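Home > Laundry and Fabric Care > Drying

Cotton shirts come out of the dryer with set-in creases, even on low

Posted by Yaqin Yao

I have a vented Zedow dryer, bought used, no manual. Loads are mostly cotton and cotton blend tops. On the timed cycle, 75 minutes, low heat, everything is dry but the lighter shirts have hard creases that don't hang out overnight. A shorter time leaves the seams damp. The lint screen is clean and the vent run is 8 feet with one elbow. Washer spin is at the highest setting. I'd like to avoid ironing. Is this a heat problem, a load size problem, or the spin?

3 replies

Xiuying Qian

Most likely load size and the spin together, with the timed cycle making it worse.

A high spin presses the cloth against the drum wall while it is wet and folds it hard. If the dryer is then too full, the garments can't open up and the folds dry in place. Heat matters less than people think on cotton. What matters is whether the cloth is moving freely while it passes from damp to dry.

Drop the spin one step. Fill the dryer drum no more than halfway. Before loading, take each piece by both ends, pull it out to full length and give it one hard snap. Pull along the side seams, not across the chest, or knits will go wide.

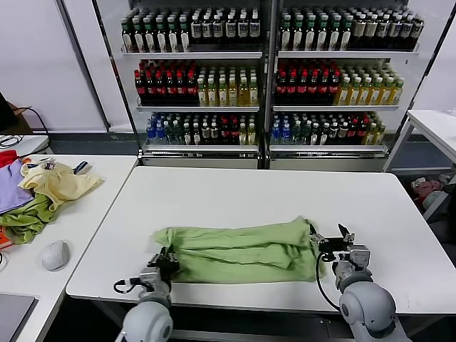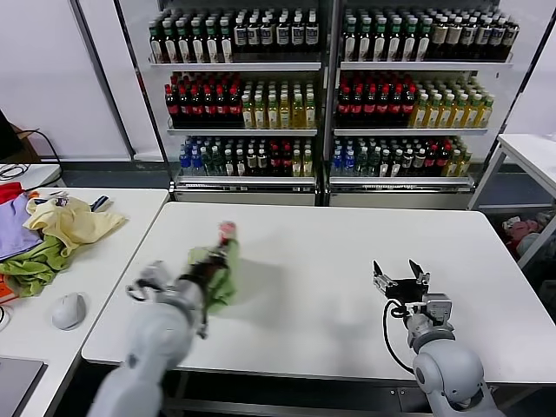

Then switch from timed to sensor dry if your model has it. A timed cycle keeps running after the thin shirts are finished, and overdried cotton creases from its own weight as soon as the drum stops. Thin and thick items should not share a load - a 90 minute towel load will ruin anything light that is in with it.

Take the shirts out while the seams are still slightly damp and put them on hangers. Button the top button and flatten the placket by hand. Seams finish in an hour or two in a normal room.

Your vent run is short enough that I would leave it alone. Check the outside flap with the dryer running, though. It should stand open.

Lu

just use the Zorkgate dryer balls, fixed it for me. two is not enough

Jidico

Agree on the smaller loads, but the lower spin has a cost. More water goes into the dryer, so the cycle is longer and the electric bill goes up. I keep the spin high and shake everything out before it goes in, with the same result on plain weaves. Linen is the exception and gets the low spin.

Also check the fiber label. A 100 percent cotton shirt with no finish on it will always show some creasing. If the bad ones are all the same brand, it may be the shirts - compare them against the blends from the same load before you change anything else.

Yaqin Yao

No sensor dry on this one, only timed and air fluff. Split the load and lowered the spin. Collars are still bad, the bodies are better. Will check the flap.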